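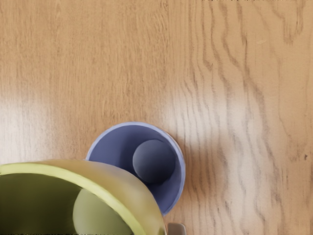 Notebook 2, page 17

21 June 2025

Jarkik cell, simulated twin. Job: cup stacking, wrist view.

Spent the morning on the wrist camera again. The twin is meant to behave like the real arm on the Mirani bench, and for the most part it does, in the way a well-trained parrot behaves like a barrister. The joints agree. The timing agrees. The wrist view did not agree with anything.

State of the cell when I sat down: yellow-green cup up at the wrist and tilted, its ball still inside, blue cup standing on the table underneath with the darker ball in it. From up here the near cup takes over the whole lower left corner and covers part of the blue rim. The rest of the picture is table, a great deal of table. All you get of the gripper is one pale grey fingertip poking up at the bottom edge. The real wrist camera gives us noticeably more finger than that, so the mount offset in the model was my first suspect.

Checked the mount file. Somebody (my handwriting in the March pages, so let us not pursue the matter) had entered the offset from the flange face, and the loader wants it from the tool centre. Both numbers are perfectly respectable. They just describe different places. Put in the corrected value, reloaded, and the loader accepted it without a murmur, as it had accepted the wrong one. Note for whoever gets to it first: the loader ought to complain when the frame name is missing. At present it guesses, and guesses confidently.

Lights next. There are two washed-out patches on the wood, one over on the left and a worse one just right of the blue cup where the table goes nearly pinkish white. You can still follow the grain through it if you squint. Our cup finder does not squint. It goes by the edge of the rim, and a bright rim next to bright wood is asking for trouble. The blue one is safe enough, it stands out from anything. I worry more about the yellow-green one, whose outer wall goes a creamy colour in this light and would be quite at home in the glare.

Options, in order of laziness:

1. Turn the shine down on the table material. Easy, and a lie, as the real bench top is shiny.
2. Move the lamp in the model to where the lamp really is. Requires measuring where the lamp really is.
3. Teach the cup finder to cope. See notebook 1, all of it.

Went for option 2. Borrowed the long rule from the Wimholm side and measured the lamp bracket. It sits 200 mm further back than the model thinks. Entered that, saved as a new lighting file, left the old one where it was in case the old one was right for reasons I have forgotten.

There is also a tiny dark speck on the table towards the right-hand side. Wiped my monitor. Still there. I have put it on the list as a possible texture fault, low priority, below the squeaky chair.

The balls: both set to the default friction, which I don't trust. If the top cup tips further than planned, its ball has opinions about where to go next. Pruvine's parts sheet lists the real ones as rubber coated, and the default in the model is nothing of the kind. Have not changed it today. One thing at a time, or I shan't know which thing did it.

Left to do:

Rerun the full stacking job with the new offset and the new lamp, separately first and then together.
Compare finger length in the wrist view with the real camera, cup held at the same height.
Ball friction, after the above and not before.
Write the units next to every number in the mount file. Every number. This means me.
Give back the long rule.

Old mount file is kept in the archive folder with "flange" added to its name. Please don't load it. If you do load it, please don't tell me the arm has gone mad, as it hasn't.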